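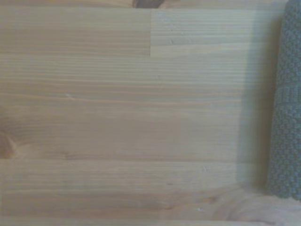

**Folding, Stacking and Storing: A Household Textiles Project**
Haf Watkins, final report, handed in May

When I picked towels as my subject, my sister laughed for most of an evening, and I can't say I blame her. But I grew up in a house where the linen cupboard was a kind of weather system (things fell out of it, things vanished into it), and I had always wondered whether a better fold would help. So that was my question: does the way a bath towel is folded change how well it stacks, how much shelf it takes up, and how easy it is for a tired person to put away?

I worked on a pale wooden surface the whole way through. I tried the first few folds on my bed at home and gave up quickly, since a mattress sags under your hands and every towel came out lopsided. On wood you can smooth the cloth outward with both palms and really feel where the layers are bunching.

The towels came from three makers, Fendell, Gwilliam and Astska. I had 29 to begin with and 28 by the end, having lost one to my roommate, who took it swimming! The Gwilliam towels were the thickest and the Astska ones the thinnest, and I washed them all together before starting so that none of them had that stiff, straight-from-the-store feel.

I used two folds. The first was the plain one my grandmother taught me, in half the long way, in half again, then once more across. The second was the thirds fold, which I found in a housekeeping manual from 1897 that our library keeps in a box behind the desk. The author is terribly strict about it and wants every edge turned inward, with only a rounded fold facing the person who opens the cupboard.

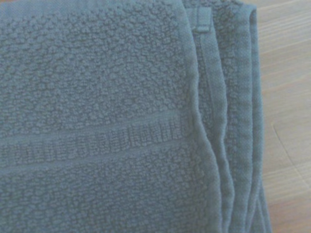

I took to the thirds fold more slowly than I expected to. The hard part is the woven border. It has flat strips in it with hardly any pile, so it doesn't grip the layer underneath the way the loops do, and if it lands close to a fold the whole towel wants to slide. After a lot of grumbling I learned to check where the border was going to end up before making the last turn, and to let it run across the top layer where I could see whether it was straight. A border that tilts a little is the quickest way to tell that the layers below have shifted.

Over the whole project I made 605 folds, and I wrote each one down in my notebook with a short comment. Some of the comments are more useful than others ("good," "good," "hungry"). The thirds fold gave me the steadier stacks, and the plain fold was quicker every time I raced the two against each other. For the thick Gwilliam towels I would choose thirds without a second thought. For the thin ones I couldn't see much in it either way.
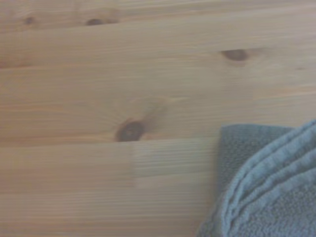 ### Materials and Work Surface

Pale boards with the grain running lengthwise, and a good scattering of knots. The seams between the boards turned out to be handy for lining up an edge, and I came to rely on them more than on my tape measure. I wiped the wood down with a dry cloth before each session and used no wax or oil (I had a jar of Wurkiswood polish on the shelf and left it closed, not wanting to mark the towels).

Other things I used:

- one cloth tape measure
- one notebook, ruled
- a kitchen timer for the speed trials
- a borrowed shelf for the stacking trials

If I did this again I'd include hand towels, and I'd ask a few other people to fold as well, because after that many repeats my own hands had gotten far too used to it.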